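Why Does Cloth Wrinkle?

Pull a T-shirt out from the bottom of a drawer and it looks like a map of the mountains! There are ridges and valleys and tiny crisscross lines, and you never drew a single one of them. So where do wrinkles come from? To find out, we have to get very, very small.

Cloth is made of threads

Look closely at your sleeve (a magnifying glass is great for this). You will see threads going over and under each other, or little loops hooked together. Over-and-under cloth is called woven. Loopy cloth is called knitted. Jeans are woven, and most T-shirts are knitted.

Now go smaller. Each thread is a bundle of thin hairs called fibers, all twisted together. Cotton fibers come from the fluffy part of a cotton plant. Wool fibers come from sheep. Polyester fibers are made in factories, from the same family of stuff as plastic bottles!

The secret is in the bonds

Cotton fibers are built from long chains of tiny pieces called molecules. The chains lie next to each other and hold on with weak little links, a bit like kids in two lines reaching across to hold hands. When you fold a cotton shirt and sit on it, some of the hands let go. Then they grab new hands in the new, bent position. Now the shirt "remembers" the fold, and you have a wrinkle.

Water makes this happen much faster. It sneaks in between the chains and helps the hands let go. If the cloth dries while it is scrunched up, the hands grab on again in all the scrunched places. A wet towel left in a ball is a wrinkle factory!

Folds that hang

Some folds are only there because of gravity. Cloth is heavy enough to fall but soft enough to bend, so when it hangs loosely it makes long, swoopy folds. Grown-ups call this draping. Painters have loved it for hundreds of years, and art students still spend whole afternoons drawing one bedsheet over one chair. Dark cloth is extra tricky to draw - the shadows hide inside the folds, and you have to hunt for them. 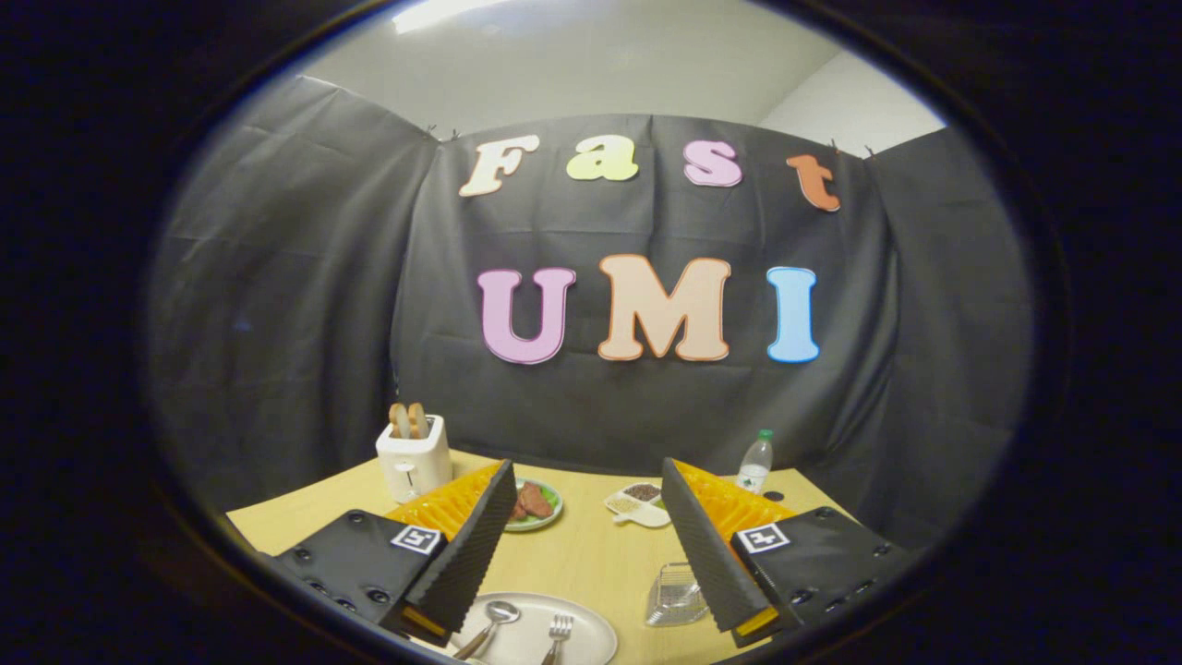 How an iron works

An iron brings heat, and often steam too. The heat gets the chains moving, the steam loosens the links, and the weight of the iron presses everything flat. As the cloth cools and dries, the links join up again, and this time they hold the shirt smooth. Irons get hot enough to burn you, so leave this job to a grown-up.

Wool is springy and can often lose its wrinkles just by hanging up overnight. Polyester hardly soaks up any water, so it stays pretty smooth in the wash. Linen wrinkles if you so much as look at it!

Try it yourself

You need 3 old cotton rags and a spray bottle of water.

Leave the first rag dry and scrunch it into a ball. Spray the second one until it is damp, then scrunch it too. Spray the third and lay it out flat. Wait until the next morning, then open up the balls.

Which rag has the deepest wrinkles? Draw what you see, and then try it all over again with a wool sock.

Written by Dzifa Korletey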